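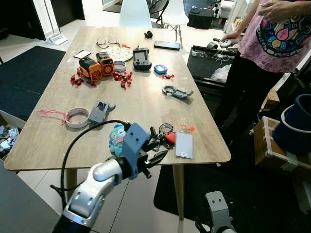 Is it worth paying extra for a protection plan on small household items?
For most people, most of the time, the money is better left in a savings account.

DRINDON REVIEW FINDS LITTLE TO LIKE IN STORE PROTECTION PLANS

Consumer group asks retailers to show the contract before they take the money

June 28, 2019 - Drindon, the independent consumer advice group, today released its review of the protection plans sold at the checkout with phones, glasses, small speakers, game systems and other everyday purchases. The review looked at 1,574 plans bought by Drindon members. Of those, 108 led to any kind of payment, repair or replacement before the plan ran out.

Sellers of the plans will say that low use is how insurance is supposed to work, and up to a point they are right. Most people with fire insurance never have a fire. But a fire can ruin a family and a cracked speaker can't, and Drindon doubts that the two belong in the same conversation, let alone the same sales pitch.

"I keep being told that these plans are about peace of mind," said Hedvika Tichý, who led the review. "I would like to see what peace of mind costs per month when it is printed next to the price of just buying the thing again. I have asked. I am still waiting."

The review covered plans lasting up to three years. Members sent in their receipts and plan booklets, along with any letters or emails about a claim. Drindon staff then read the booklets in full, something very few members said they had been invited to do in the store. Several had received the booklet by mail after the purchase. Others had been given a web address on the back of a receipt, and when staff typed it in, it led to a general sales page.

What the booklets say is often narrower than what members remember hearing. "Accidental damage" might leave out liquids. "Replacement" might mean a refurbished item of the plan company's choosing, or a store credit based on what the item is worth today. One booklet promised "worry-free coverage" on its cover and then gave most of its pages to exclusions - lost parts, worn parts, cosmetic damage, damage while traveling, and any damage the company decides was there before.

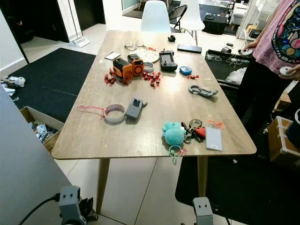

Orange-and-black devices and small red plastic pieces on a wooden table.

Small parts turned out to be a sore point. Members who tried to claim for a missing piece were mostly told that loss isn't damage. That may be fair as a matter of contract language. It is harder to square with a sales line such as "we cover everything," which members reported hearing again and again. Drindon was not in the room for those conversations and can't say what was promised in each one. It can say that the phrase "we cover everything" doesn't appear in any of the booklets it read.

The group also looked at overlap. Many new products already come with a maker's warranty, and some credit cards add time to it at no charge. A plan that starts on the day of purchase may spend its first months covering faults the maker would have fixed for free. Some booklets mention this. None of them takes it off the price.

Kratochvíl, a retail chain whose plans make up a large share of those in the review, was sent the findings before release. In a written reply, customer relations manager Oldřich Polák said the company "stands behind the value of its coverage" and that "customers tell us they appreciate having the choice." Drindon asked how many customers had been surveyed and what they had been asked. The company said it would look into it.

A second seller, Promero, said its plan had been redesigned and that the old booklets no longer reflect what it offers. Drindon has read the new booklet. The type is larger and the cover is a different color. The list of exclusions is the same length, with the items in a new order.
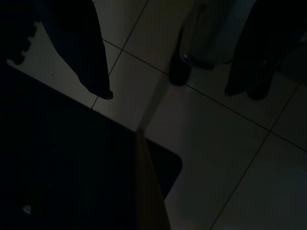 None of this means that every plan is a bad buy. A person who drops a phone every few months, and who picks a plan that covers drops with a low service fee, might come out ahead. So might a student who couldn't pay for a new pair of glasses at short notice. Drindon heard from members in both situations who were happy with what they got, and their accounts are in the full review. The trouble is that they had read the terms first, and the way these plans are sold makes that hard to do with a line of shoppers waiting behind you.

"Somebody at the register asks you a yes or no question about a contract you haven't seen," said Tatiana Vlček, a Drindon adviser. "I say no. If it's a good deal it will still be a good deal after I've gone home and read it."

Drindon is asking retailers to do 3 things:

Hand over the full terms before payment, on paper or on a screen the customer can scroll.
Print the service fee beside the price of the plan.
Publish, once a year, how many plans were sold and how many paid out.

Retailers have been asked to reply by November. Drindon isn't holding its breath on the last item, but it will print every answer it gets, including the ones that don't answer.

Shoppers who already own a plan should check the booklet for a cancellation period. Many plans can be dropped for a full or partial refund, and the request usually has to be made in writing. Keep a copy.

Media contact: Ľubica Paulík, Drindon press office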